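Lidora House Residents' Newsletter
2/7/21

Common Room Furnishings: Notice to Residents

The annual review of soft furnishings in the Gruvwood Wing common room is in progress. Cushions, covers and throws are being gathered at the tables for sorting, and residents are asked to leave them there until the review is complete.

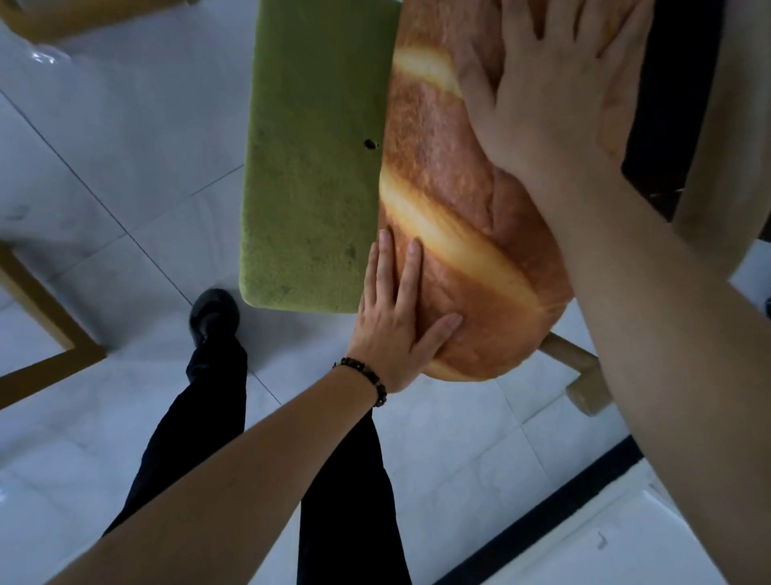

Donations remain welcome under the usual terms. Items should be clean, free of loose fasteners and suitable for shared seating. Novelty pieces are accepted on the same basis as plain ones, and the pillow shaped like a loaf of bread will be considered alongside the green cushion. Each household may submit 2 items.

Bulky textiles should be rolled before they are put away, as shelf space in the Holzer Room is limited.

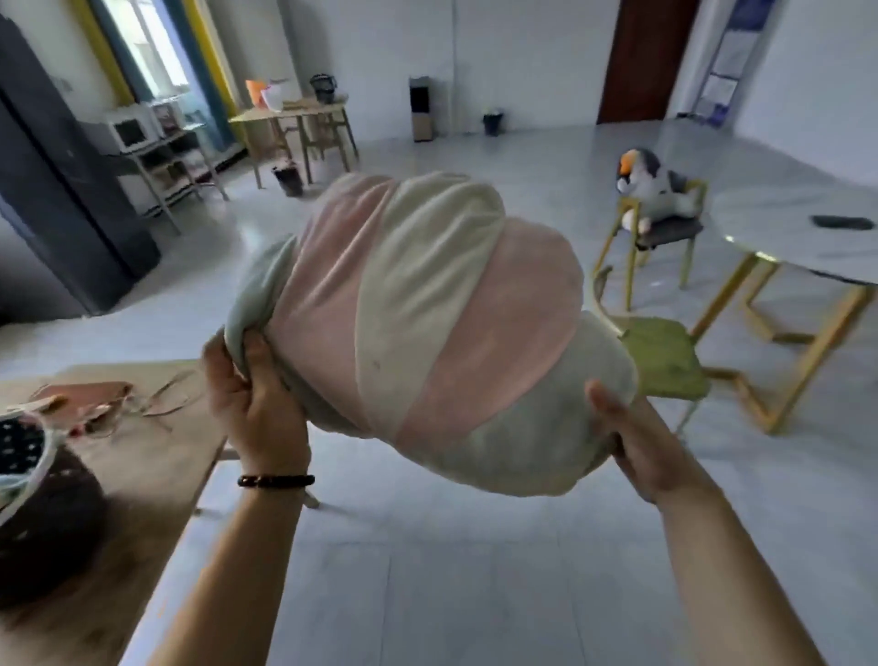

Covers that need repair will be set aside until March. The furnishings fund stands at $386, of which $114 is reserved for replacement cushion inserts. Requests for new items may be left at the Floninora Street office.

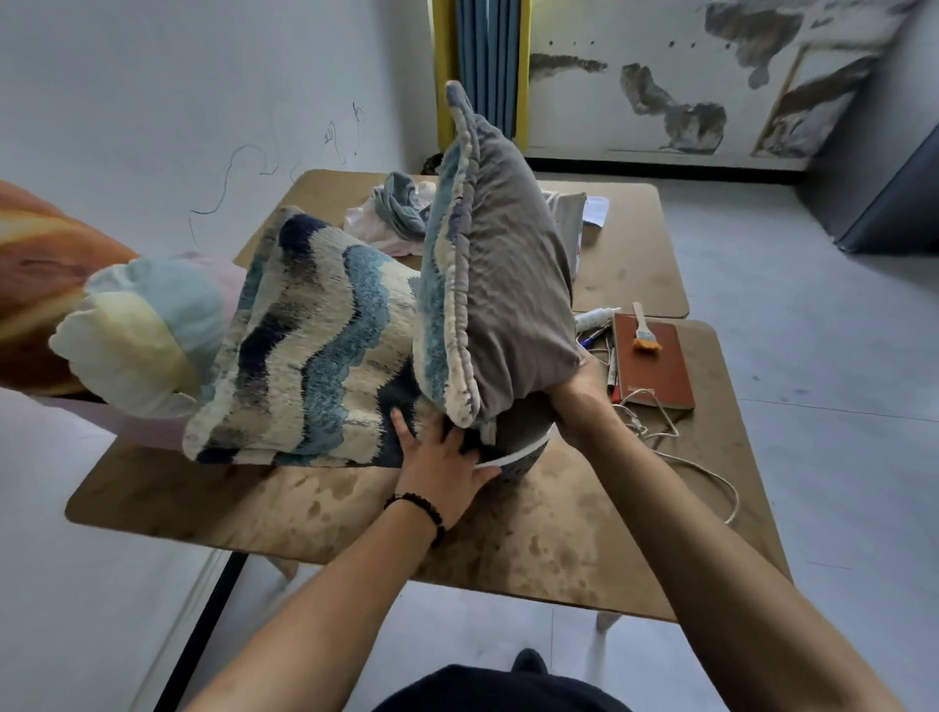 Striped cushion cover and gray pillow, common room.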